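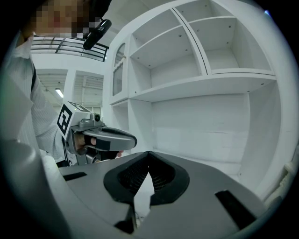
## 4. Setting up the Isora for the first time

This section is for the Isora garment steamer with the small water tank. If you have the model with the floor stand, please read section 5 first and then come back to step 4.3.

You need a free place near a wall outlet, a jug of clean water, and an old towel. The first set-up takes less than half an hour, including the time for rinsing.

### 4.1 Choosing the place

1. Put the base on a flat and hard surface. Do not put it on a bed, a sofa or a carpet. The air must go in from below.
2. Keep a distance of 6 inches between the back of the base and the wall.
3. Lead the power cord behind the base. The cord must not cross the place where you walk.
4. Do not use an extension cord with other heaters on it.

**Caution:** The steam goes up and forward. Do not set up the steamer under a wooden shelf or under a smoke alarm.

### 4.2 Filling the tank

1. Turn the tank to the left until it clicks, and lift it up.
2. Open the cap on the bottom side.
3. Fill with water until the MAX line. If your water is hard, mix it half and half with distilled water. In Lellstead, where we test, the water is very hard and we always mix.
4. Close the cap by hand only. With a tool the seal can be damaged.
5. Dry the outside of the tank and put it back. Turn to the right until it clicks again.

**Note:** Do not put perfume, starch or vinegar in the tank. For removing scale there is a separate powder, order number 436. How to use it is written in section 8.

### 4.3 Connecting the hose

1. Push the hose into the socket on the base. The two arrows must meet.
2. Turn the ring until it stops.
3. Put the steam head on the other end in the same way.
4. Pull lightly on both ends. If one of them moves, take it off and begin again with the arrows.

The hose may feel stiff when it comes out of the box. Lay it out straight at room temperature for an hour and it becomes softer. Do not bend it by force, and do not make it warm with a hair dryer.

### 4.4 First heating and rinsing

1. Plug in the cord and press the power button. The light blinks orange.
2. Wait until the light is green. With cold water this can take 3 minutes.
3. Hold the steam head over the old towel and press the trigger for some 20 seconds. Small white grains can come out. They are left from production and are not harmful, but they can leave marks on dark cloth.
4. Repeat this until the steam is clean.
5. Release the trigger and hang the head on its hook.

**Caution:** Never point the steam at people or animals, also not for a short test. The metal plate of the head stays hot after the light goes out.

### 4.5 Preparing a shirt

Most of the bad results we hear about come from the preparing and not from the steam. Please read the care label first. If the iron symbol is crossed out, ask the seller before you use steam.

1. Empty the pockets and lay the shirt on a clean table with the front side up.
2. Pull the collar flat with your fingers and shake out both sleeves.
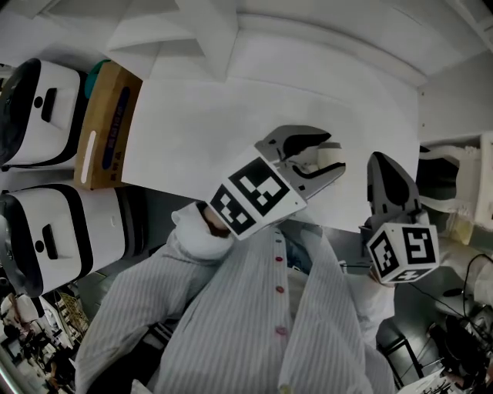 3. Close the top button and one more in the middle. The others can stay open.
4. Smooth the front with the flat hand, from the buttons to the side seams.
5. Put the shirt on a hanger with wide shoulders. A thin wire hanger makes bumps which are difficult to remove.
6. Start with the collar, from the inside. Then do the shoulders, the sleeves, the back, and the front as last.
7. Hold the lower edge with your free hand and pull a little while you move the head down. Keep this hand away from the steam.
8. Let the shirt hang for 2 minutes before you wear it or fold it.

**Note:** For cotton and linen the steam head may touch the cloth. For silk, viscose and anything with a print, keep a finger's width away and do not stop in one place.

The heat-resistant glove is sold separately. We use the Mạch glove in size M, which also fits over most hands of size L. A Beneo glove is fine too, but its cuff is shorter, so wear long sleeves with it.

### 4.6 Switching off and storing

1. Press the power button and pull the plug.
2. Hold the hose up straight until the rest of the water runs back to the base.
3. Wait until the head is cold, then empty the tank. Leave the cap open overnight.
4. Roll the hose loosely. Do not wrap it around the base.

If the room can freeze in winter, the steamer must be kept in another place.

### 4.7 When the light stays orange

- The tank is not turned to the end. Lift it out and put it in again.
- The tank is empty or nearly empty.
- The safety switch is open after overheating. Pull the plug and let the base rest for one hour.

If the light is still orange, stop using the steamer and contact the service desk.

*Text of this section: Rozália Gulyás. Checked by Elikem Zakaria. Changed in June: water mixing in 4.2, order of steps in 4.5.*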